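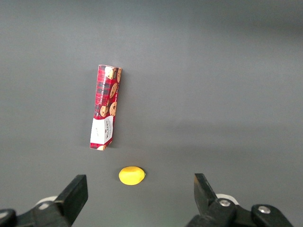

腕部相机视角：柠檬在两指之间，饼干盒在前方

标题：两种手指和两个相机位置的比较，请大家给意见
版块：机械臂与末端执行器

楼主 gwilliam_m
发表于 2022年12月17日

各位好，我是 Mabli Gwilliam，中文不是我的母语，如果有句子写得不自然，请原谅，也欢迎改正。

我们小组从十一月开始比较两种平行夹爪的手指。第一种是 Skyrme 的标准硬手指，第二种是 Gulatico 的手指，指面贴了一层软垫。机械臂和控制器都不换，只换手指。同时我也想知道，腕部相机和固定的俯视相机，哪一个对操作的人更有用。

物品选了三样：一个柠檬形状的小东西，一个 WALKERS 的巧克力饼干盒，一个红色的铝瓶。选它们的理由很简单，一个小而圆，一个长而有棱角，一个光滑。

到现在一共做了184次抓取，每种手指各一半。硬手指失败51次里面的大部分，软垫手指失败得少一些。（这句话我写错了语法，意思是：两种手指加起来失败51次，大部分是硬手指的。）失败最多的是柠檬，手指合上的时候它往前滚。饼干盒两种手指都可以夹，但是硬手指会在纸盒的边上留下压痕。

关于相机，我的初步看法是：腕部相机在最后接近的一段很好用，可是离开物品以后，人很快不知道自己在桌子的什么地方。俯视相机正好相反。

请问大家：
1. 软垫用多久需要更换？
2. 如果只能保留一个相机，你们保留哪一个？

2楼 老螺丝
软垫我用过，不过不是这一家的。我的经验是不看时间，看表面。表面发亮了就换，发亮以后摩擦力下降得很快。另外贴之前一定用酒精擦指面，不然边角先翘起来，夹薄的东西会带偏。

相机我选腕部。抓取成功不成功，就看最后那几厘米。

3楼 Plokatside
不同意楼上。最后几厘米重要，但是双臂的时候只有腕部画面，两只手会互相撞。我们这里撞过一次，换了一个腕部外壳，等了三个星期的配件。从那以后俯视画面一直开着。

楼主能不能放一张俯视的图？想看两只手臂的距离。

4楼 gwilliam_m（楼主）
谢谢两位。俯视图在下面。请注意相机是从上面看，机器人面向前方，所以右臂在图的左边，左臂在图的右边。我第一天看的时候总是弄反。
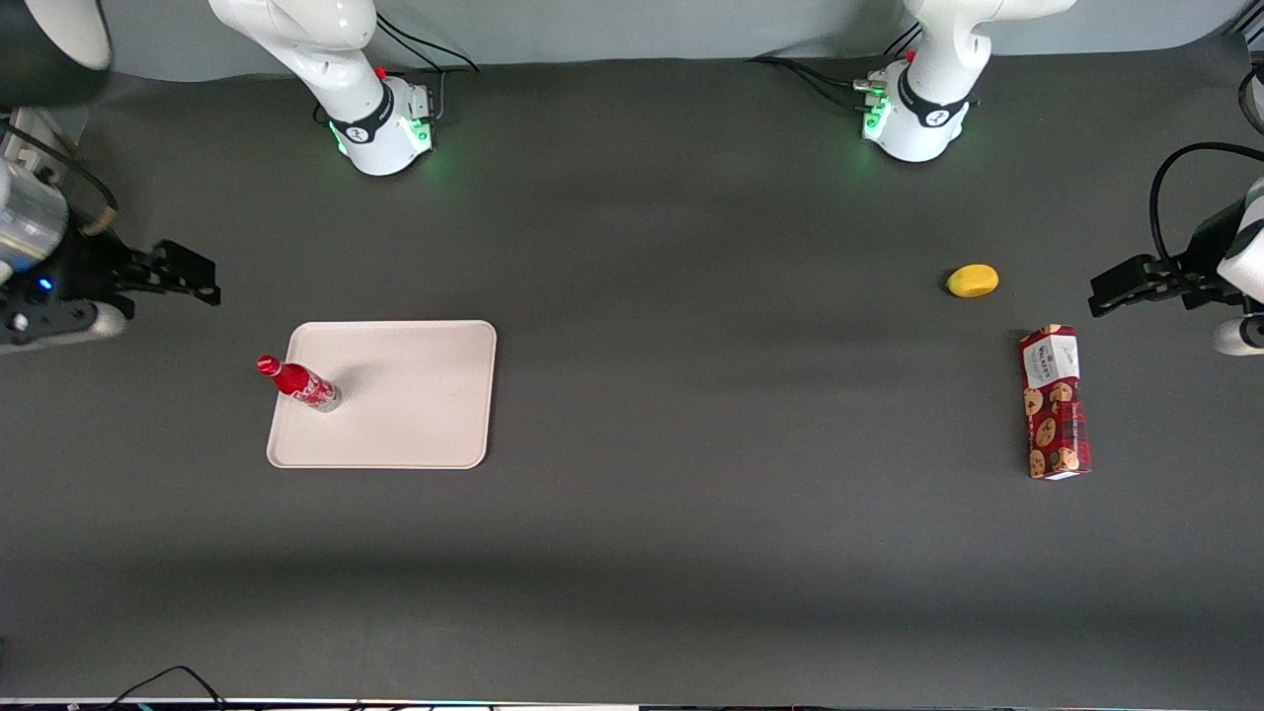
俯视相机：铝瓶斜放在托盘上，柠檬和饼干盒在左臂一侧

铝瓶由右臂负责，另外两样由左臂负责。桌子中间我故意不放东西，留给以后做双臂交接的测试。

5楼 灰桌布
看了图，有一个问题。瓶子斜放在托盘里，瓶盖已经搭到托盘左边的沿上了。这个姿态下瓶身和托盘之间有角度，夹的高度会不一样。你每次都是这样放的吗？如果每次放法不同，184次的数据放在一起比较，我觉得不太公平。

6楼 gwilliam_m（楼主）
您说得对。瓶子的方向我有记录，但是没有固定。我原来的想法是让位置有变化，更接近平时使用的情况。现在想一想，比较手指的时候应该先固定，以后再增加变化。我会把瓶子的部分重新做。

7楼 老螺丝
也不用全部重做吧。既然有记录，按方向分组看一下就行。重做很费时间，而且你的软垫又要多磨损一轮，前后两批还是不一样。

8楼 灰桌布
分组可以，前提是每组次数够。51次失败分到两种手指、三样东西、好几个方向，每一格里剩不下多少了。这种表我见过太多，最后什么结论都能读出来。

9楼 Plokatside
我站灰桌布这边。至少每种手指每样物品固定一个姿态，做满100次再说。

还有柠檬往前滚的问题，先别怪手指。检查一下两根手指是不是同时碰到它。腕部那张图里，柠檬的位置离左边的指尖近一些，右边的指尖离它尖的那头远一些。如果就这样直接合，左指先碰到，先推一下，圆的东西当然要跑。

10楼 gwilliam_m（楼主）
这一点我完全没有想到。我一直以为是指面太滑。今天下午我回去看了记录，柠檬失败的时候，我没有每次都对中。那么这个问题有一部分是操作的问题，不能全部算在硬手指上面。

请问对中有没有好的办法？我现在只靠眼睛看腕部画面。

11楼 Plokatside
在显示器上画一条竖线，对应两指的中间。便宜，有效。不要画在屏幕保护膜上，膜会动。

12楼 kuaidian8
软件里叠加一条线不是更好？显示器换个分辨率，手画的线就不准了。

13楼 Plokatside
当然更好，如果你的控制器软件支持的话。我们的不支持。

14楼 老螺丝
补充一点，指面形状也有影响。平的硬手指夹圆的东西，本来就只有很小的接触。可以试试中间带浅V槽的，Skyrme 如果没有，自己打印一副也行。但是V槽夹纸盒就不舒服了，棱角会卡进去，放下的时候有时候不肯松开。

15楼 灰桌布
又加一种手指，变量更多了。楼主先把两种比较完吧。

16楼 gwilliam_m（楼主）
我同意先完成两种的比较。V槽的手指我记下来，放在下一个阶段。

计划改成这样：三样物品各固定一个姿态，每种手指每样物品100次，软件里叠加中线（我们的控制器可以），每次开始之前用同一张定位纸放物品。两个相机都保留录像，但是操作的人分成两组，一组只看腕部，一组只看俯视。

还有一个小问题，饼干盒夹的次数多了，中间会变软变弯。要不要中途换新的盒子？

17楼 kuaidian8
换。多买几盒，饼干大家吃掉。

18楼 老螺丝
吃掉以后盒子就轻了，重量不对。里面要放东西补上，而且要塞紧，不然晃。

19楼 Grellthorpe
我反对频繁换。新盒子硬，旧盒子软，换的那一刻数据会跳一下。如果要换，两种手指必须在同样的次数换，并且写在报告里。

20楼 gwilliam_m（楼主）
明白了，两边在同样的次数换，重量用秤检查。软垫也按照老螺丝的方法，每天开始之前看表面，并且拍照记录。新的数据出来以后，我在这个帖子里继续更新。

21楼 Plokatside
记得把失败的录像也留着，尤其是柠檬的。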